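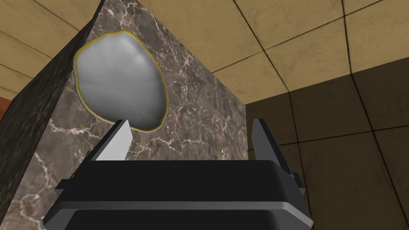 4.2 Effect of surface texture on grasp selection

We trained the Bamik policy in simulation on 300 object meshes and tested it on 16 that were held out. Each test object was tried 20 times, with wall, floor and block materials drawn at random for every trial. The wrist view was the only visual input.

Most failures came on veined stone. The policy often closed the fingers too early, and the error grew when the object and the stone were both gray. Adding 6 marble textures to the training set removed most of these early closures. Plain tile gave no trouble in either condition.

Figure 3. Wrist view in simulation during a trial with a marble block. The object is outlined in yellow.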